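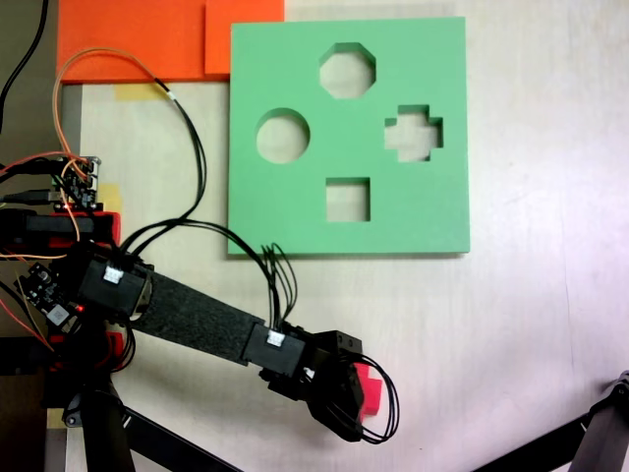 How do I clean the foam boards?

Wipe them with a damp cloth and a drop of dish soap, then lay them flat to dry. Keep them out of the dishwasher. We have had 7 boards come back to us after a dishwasher, and they were no longer what you would call flat.

Which shapes are in the starter sorter?

Octagon, circle, cross and square, one hole for each. The octagon is there because a circle on its own is too easy, and because Leonie Bachmann, who draws up our sets, has firm views on octagons.

My daughter pushes the square block through everything. Is it faulty?

Try it yourself first. If the square drops through the circle without a shove, send us a note and we'll replace the board. If it takes a shove, the board is fine and so is your daughter.

Can I pick the colour?

You can ask. Write it in the order notes and Dexter Tagle will do his best with whatever sheets are on the shelf. Orders placed after 3 p.m. get tomorrow's shelf.

Do you sell single blocks?

Yes, any shape, any quantity up to 100. Past that, please phone. Most people need one, and most people find the old one under the couch the afternoon the new one arrives.

What's the difference between the Milla and the Surach?

The Milla is the four-hole board. The Surach has more holes and a drawstring bag, which will be lost before the blocks are.

Is the foam safe to chew?

It isn't made for chewing. Bite marks aren't covered by the warranty, whoever's teeth they are.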